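Table cover

A table cover, in the workroom sense, is a sheet of something cheap laid over a tabletop so that the top itself is spared. Cloths and oilskins have their own long histories, but cardboard is the everyday choice wherever people glue, cut, sort or mend, and a good plain sheet will often outlast the job it was put down for.

Pale beige board is the usual sort, and it has the pleasant side effect of making small things easy to find. An eraser or a stray screw shows up nicely against it, where it might vanish on a dark or grainy top. Where two tables are pushed together, each is generally given a sheet of its own, and the edges may be held with a bit of coloured tape.

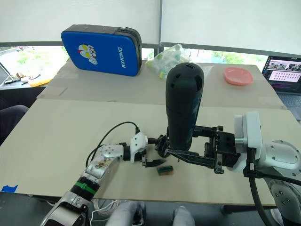
Tape is best used sparingly, as it tends to lift the surface of the board when it is peeled away. Lilla Oláh, in her fond little handbook of workroom habits (Hartono, May edition, 86 pages), suggests keeping the back sheet for cases, pencil boxes and anything else waiting its turn, and leaving the front one for the work in hand. She changed her own front sheet every 9 weeks or so, and wrote the date in the corner.

See also: Blotter; Cutting mat; Dust sheet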